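Two-arm robot lets the bottle slip after a while
Posted by tirnis_bench

Our Skelo robot takes a yellow bottle from the table and holds it with both hands. After around 14 picks the left hand opens a little and the bottle slides. No fault is shown.

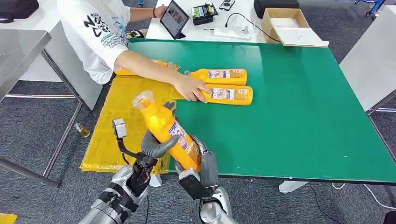 I restarted it 2 times and it came back. Is it heat, or my settings?

parsa_k
Maybe heat. Mine did the same in April.

Larnport workshop
Please look at the grip current limit. If it is set too low, the finger can give way without any alarm. Raise it by 5 per cent and try 16 picks. Keep your own hands off the table while the arms have power, and press the stop before you reach in.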